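In Praise of the Plain Gray Bin
Speaker notes, Moltmont Makers' Evening, Skernarau
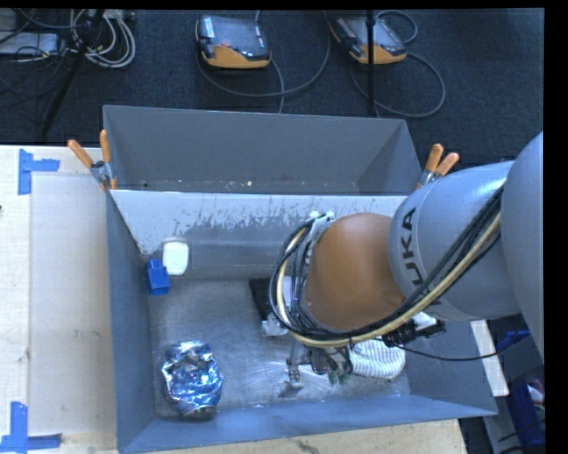
Hello, thanks for coming in out of the rain (skip if dry). I'm going to talk for the next little while about bins. Open ones, gray ones, the kind with four walls and no lid that you can pick up for not very much and then own for the rest of your life. I love them. I have strong feelings about how you load them, how deep they should be, and what sort of table they should sit on, and tonight you get all of it!

Pause. Ask who has a junk drawer. Wait for the hands. Ask who has more than one.

Right. So a junk drawer is a bin that went wrong. It's too shallow, it's dark, and you only ever see the front half of it. Everything I do started when I pulled my own kitchen drawer all the way out, tipped it into a gray bin, and put the bin on the table. Same stuff, same mess, and I found the tape measure in a few seconds. I'd bought two new ones while that one was in there.

PART ONE: WHY OPEN

Lids. I used to be a lid person. Lids stack nicely and they keep the dust off, and I have nothing against them in an attic. But for anything you touch every week, a lid is one more thing in your hand and one more thing to put down, and you'll put it down on top of the next bin. Then you've got two closed bins.

An open bin tells you what's in it from across the room. You can drop something in as you walk past. That's the bit I get excited about, because most tidying fails in the last three seconds, when you're standing there with a pair of scissors and your other hand is full.

Tell the Espinoza Street story here. Keep it short. We had the shared store room at the end of the hall, shelves up to the ceiling, every box lidded and labeled in beautiful handwriting, and all the loose stuff was sitting on top of the boxes. We took the lids off one shelf. We didn't change anything else. By the end of January the loose stuff on that shelf had gone inside, and people started asking when we'd do theirs.

PART TWO: WHY GRAY

This is where people roll their eyes, and I'm ready for you.

Clear bins look clever. They're fine on a high shelf where you're looking from underneath. On a table, though, you look down into a bin, so the clear wall does nothing for you except show you the wood and the cables and whatever else is behind it. Your eye has to sort all that out before it gets to the thing you want.

White bins are lovely for dark things. They're terrible for receipts, plugs, plastic caps, erasers, bandages, all the little white things a house is full of. Black bins swallow screws and chargers whole.

Gray is the middle. White things show up. Dark things show up. Bright things jump out at you. Put a small white block in the far corner of a gray bin and you'll spot it straight away, and you'd spot a black one too. I've tried it with kids and I've tried it with my dad's eyesight, and gray wins every time.

And it ages well! Have a look along the top of the far wall on an old gray bin and you'll find whitish scuffs and scraped patches where things have gone in and out. I like those. On a white bin the same wear looks like dirt, and you end up scrubbing it or throwing it out. A gray one with scrapes just looks like it has a job.

(If somebody asks about shiny floors: yes, some gray surfaces catch the light and give you bright streaks. Move the lamp, or move the bin a little way along. Don't repaint anything.)

PART THREE: THE ONE-LAYER RULE

Slow down for this part, it's the one people write down.

You should be able to see the floor of your bin. Some of it, anyway. If you can see patches of floor between the things, you can pick up any one thing without moving another. The moment you've got a second layer, you're digging, and digging is what turned the drawer into a junk drawer.

I learned this through Milisia, our little sorting project, where we asked people to bring in their worst box and we'd go through it together. Over one winter we logged 3369 separate items. I know! I have the notebook, come and see it after. Batteries, door stops, half a stapler, so many hex keys. The notebook is mostly just a list, but I also wrote down the depth of each box, and the deep ones were where all the duplicates were hiding. Our record was 23 rolls of sticky tape from one box, and the owner had come in that evening hoping to borrow some tape.

So one layer. Spread things out to the sides and into the corners. Corners are great. Small upright things like to stand in a corner, with a wall to lean on, and they leave the middle free for your hand.

What if it doesn't fit in one layer? Then you have two bins' worth, and that's useful news. Get a second bin or let some of it go. I'm relaxed about which.

PART FOUR: THE TABLE

I could do an hour on tables. I won't.

Put the bin on a table to sort. Floors are for finished bins. When you sort on the floor your knees give up before your brain does, and the things you drop on a dark carpet are gone until you next vacuum. Dark blue, charcoal, all those sensible office carpets, they eat small black parts for breakfast. A pale wooden top is my favorite thing to work on. You see what's rolled out of the bin, and it's kind to the bottoms of things.

Stand so you can reach the far wall without leaning on the near one. Try it with an empty bin first. Seriously, do the reach! If your sleeve drags along the near wall, the table's too high or the bin's too far back. Sleeves pull things over. Bracelets are worse.

Leave space on the table next to the bin for what comes out. I like a hand's width on one side and a good deal more on the other. Left-handers, flip it.

And light from above if you can get it. Side light makes one wall of the bin into a big shadow, and guess where the thing you want will be.

PART FIVE: HOW TO SORT ONE, RIGHT NOW

Ask for a helper if the room's lively. If not, do it alone and talk through it.

Set a timer for 12 minutes. Yes, that's an odd number of minutes, and ten was always a bit short and fifteen had people wandering off to make coffee.

Start with whatever's touching a wall. Work in toward the middle. I used to start in the middle like everybody does, and things slide down into the gap you've just made, so you keep seeing the same three objects over and over.

One thing at a time, picked up cleanly, put down cleanly. No raking! Raking feels fast and you get a lovely noise, and then all the thin flat stuff ends up underneath.

Make no more than six groups. Past that you start inventing groups for single objects, and I have seen a group called "round." Let yourself have one group called "don't know" and don't feel bad about it. It's usually the most interesting one anyway, and if you leave it out on the table, other people in the house will come by and tell you what things are.

Wipe the floor of the bin. Takes a moment, feels wonderful.

Then put back what belongs, in one layer, tallest things toward the back corners, and stop. If the timer hasn't gone off, stop anyway and enjoy it.

QUESTIONS I USUALLY GET

What size? Long enough for your longest everyday tool to lie flat. If the ruler has to stand up at an angle, everything else will collect in a heap under it.

Sloping walls or straight? Sloping, for me. Small things slide back to the floor where you can get at them, and your knuckles have more room. Straight walls give you more space for the same footprint, so if you're packing books, go straight.

Dividers? I go back and forth. Good for batteries. For anything else I'd try a month without.

Labels? On the shelf, under the bin's spot. Then when the bin's out on a table, the empty space tells you what's missing.

What about cables? A cable bin should only have cables in it. Put one cable in with other things and it'll be wrapped around all of them by spring. Coil it, tie it, give it its own bin, and be firm.

Before people leave: spare bins are stacked by the door, take one home and bring back something to sort next time. Notebook on the front table. Remember to turn the side lamp off.

Contact the Moltmont program desk | © Milisia, Skernarau | Back to top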